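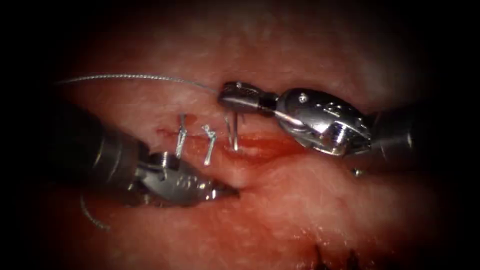
Jandico Suturing Bench - Good Practice Gallery

Posted 30 August 2026, Nivovdale skills lab

Quick page. People keep asking what the bench rules look like with the arms moving, so here they are next to some pictures. Full rule sheet is 8 pages and lives in the binder at the Jostaddale site. Read that before you book a slot. This is the short verson.

Rules cover two-arm suturing on the console. Same for trainees and for supervised autonomy runs. No separate sheet for the software, it gets marked on the same points as a person.

Needle handling. Driver on the needle body, never on the point. One bite, follow the curve, no levering. Second instrument stays close and helps with the tissue edge. If you lose sight of the tip, stop. Hands off, pedal up, look again.

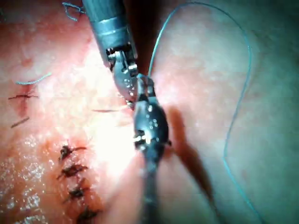

Thread management is where most marks go. Long tails wander all over the field and then you grab the wrong bit. Pull through slow. Keep the loop open and off to one side where you can see it. Blue, grey, green, whatever came out of the drawer, same rule.

Handoffs tip to tip. Receiving jaws close first, giving jaws open second. Sounds obvious. We logged 471 handoffs under the Fu checklist last November and 235 got a comment, nearly all for letting go too early.

Cut ends: short, but not flush. Loose pieces come off the tissue before the next stitch. Yes, every time. Yes, even if you're on the clock. 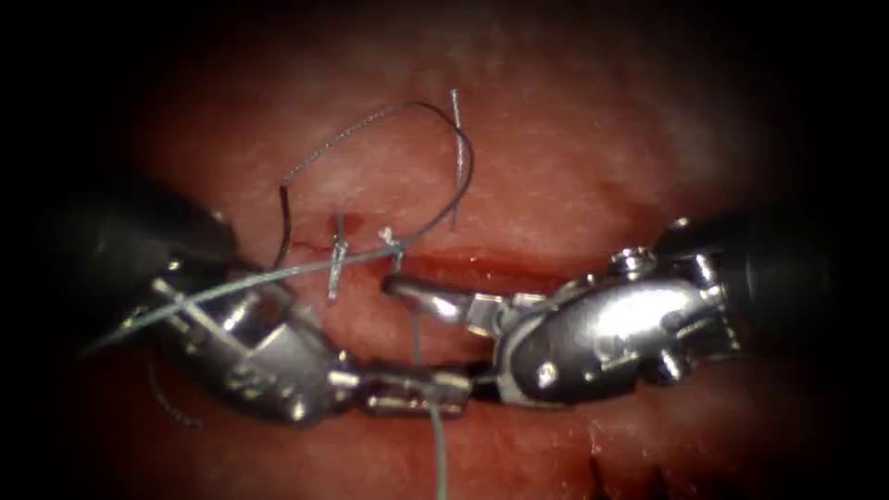

Instruments crossing or touching. Light contact at the tips is ok during a tie. Wrist on wrist is not, log it as a collision. Shaft on shaft, stop the run and call the bench lead.

Tension. No force feedback on this setup so you go by eye. Watch the tissue edges, not the thread. Edges should meet. If they pucker you've gone too far, and if there's a gap you can see into, redo it.

Camera views: record both the fixed view and the wrist view or the run doesnt count. Glare is a known problem with the wrist view. Turn the lamp down a notch first, then move the arm if you still have to.

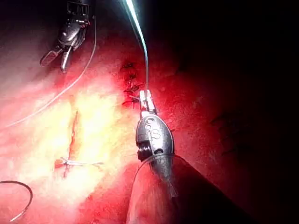

Strand held in closed jaws, second grasper open and clear of the tissue. Row of knots in the middle, single crossed stitch off to the left.

Before you leave the bench
Needles counted in, needles counted out. Both arms parked. Instrument use counter written on the card, we retire at 100 even if it still feels fine. Any collision goes in the log the same day, initials next to it.

More pictures when there's time. Corrections to the Nivovdale desk please, old rule sheets go in the recycling, not back in the binder.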